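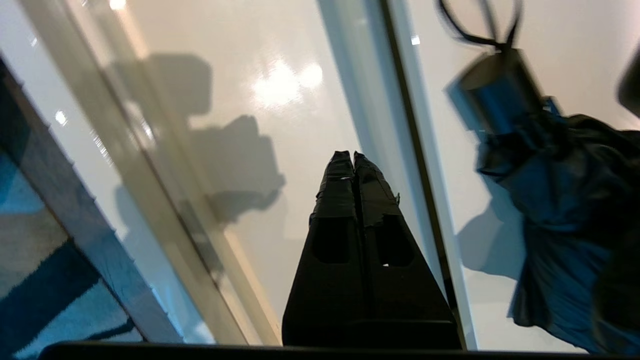

A reader from Flevivton wrote to us that a glossy white surface is beautiful for one day, and after this you only see the lamps in it. She has such a top in her kitchen and she would choose matte the next time.

Home | Rooms | Surfaces | Gallery | Contact

White and Glass: the Clukcombe room

February 18, 2014, by the Justby page editor

Print this page | E-mail to a friend

We received over 12 letters on the subject of shiny white surfaces, and most of them were against. I still like them. A small room becomes lighter with a white surface, and glass near it does not take the light away. But it is true that you must think about the lamps first, and this we did not do in Clukcombe.

Glossy white, lights on. The ceiling lights come back as a group of bright spots with soft edges. Gray shadow falls on the white very clearly, so a lamp in the wrong place will disturb you all day.

The glass panel. Its edges look pale beige and gray, and the white can be seen through it with a little tint. If you want glass with no color at all, ask the shop to show you the edge before you pay.

Cleaning. We use a soft cloth and warm water with one drop of dish soap, then a dry cloth. Paper towels left fine lines on our first sample. For the glass it is the same — only less soap.

The samples came from Mahrous, order number 489. They have a matte white too, and we will try it in May, in the same room and under the same lamps.

Back to Gallery | Print this page | E-mail to a friend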